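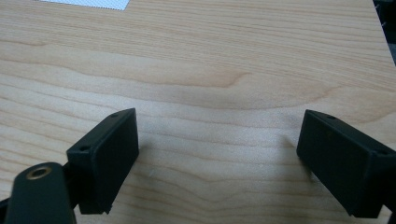
For the last seven years my table was a place where I put things down and did not pick them up again. Letters, keys, a box of screws from a shelf that I do not own anymore. In March I decided that it must stop, and I began with one small rule: before I go to bed, the table is clear.

The first evening took me very long. I sorted 104 papers (I counted them, I wanted to know how bad it was) and kept only a few. The rest was old instructions, receipts and one letter from Wenura about a delivery that came two winters ago. I also found a birthday card that I had bought for my aunt and never sent. I sent it now, with an apology.

What I like most is to see the wood again. The grain goes in long waves from one side to the other, with a darker band across the middle that goes down and then up again, like a line on a hiking map. I had forgotten it. When the light comes on the surface it has a soft shine, and I find myself looking at it while the coffee is getting ready.

My neighbor Snædís Hafþórsson asked me what I use for cleaning. It is very simple: a soft cloth, warm water and a small drop of dish soap, and after that a dry cloth. I always wipe in the direction of the grain. I once bought a bottle of polish in Smadi for 160 kronur, on sale, but it left stripes and I gave up on it.

I still have some bad habits. The keys want to come back to the table every day – they have now a hook by the door, but my hand does not remember the hook. For the letters I bought a flat tray, 790 kronur, and it stands on the shelf in the hallway. When the tray is full, I must read everything in it. Last time this took one whole evening and two cups of tea.

Next I will try the same rule with the kitchen counter. It is smaller, but there is a toaster on it, and a lot of jars.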